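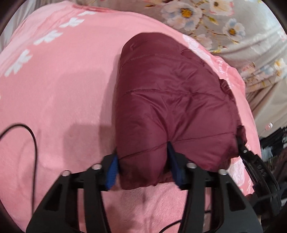 Posted by Notburga Egger | 26 February 2026 | Ticket 536 | Status: closed

Home Tickets Clothing care Storage Contact

Search tickets Enter keyword Go

Problem: Maroon quilted puffer will not stay folded. Every bundle opens up on the shelf and pushes the next one off.

Item: Padded, slightly shiny outer fabric, stitched across in wide channels. Bought from Rondale, no stuff sack supplied. Shelf opening is 49 cm wide.

Attempt 1. Folded in half lengthwise, then in thirds from the hem. Looked fine on the bed. Opened within a minute of being put down. Air was still trapped in the padding.

Attempt 2. Same fold, but knelt on it first to push the air out. Held longer, then the top layer slid. The fabric is slippery against itself and there is nothing to hold the last fold.

Attempt 3. Rolled tight and tied with a ribbon. Stayed shut, but left a hard crease where the ribbon sat. The crease was still there the next morning. Ribbon removed, method dropped.

Attempt 4. Worked on the pink blanket instead of the bare table. The blanket grips the underside a little, so the bundle does not skate around while it is being folded. Ended with a thick, rounded bundle, smooth fold down the left side. The right side is still untidy – a gathered bit of edge sticks out, and a corner lower down. Creases spread from the lower seam wherever the padding is pressed.

Cause: Two things. Air in the channels, and folding across the middle of a channel. When the fold lands on a stitched seam there is less padding to spring back.

Fix: Zip closed. Lay face down on a blanket. Press from the hem toward the collar, slowly, so the air leaves at the neck. Fold the sides in. Fold up from the hem, seam by seam. Tuck loose corners inside before the last fold. Put it on the shelf with the smooth side facing out and a folded sweater against it.

Result: Still in place after four days. Corners not perfect. Closing this, will reopen if it slips. The Auer coat is next and goes under its own ticket.

Comments (3)

Otivgate: Does pressing it flat hurt the filling? Mine stays folded from spring until November.

Notburga Egger: I would not leave it pressed that long. For a few weeks I don't worry. For the summer I hang it.

Daltness: Tried the seam by seam part on a kid's vest. Took three goes but it fits in the drawer now. Thanks.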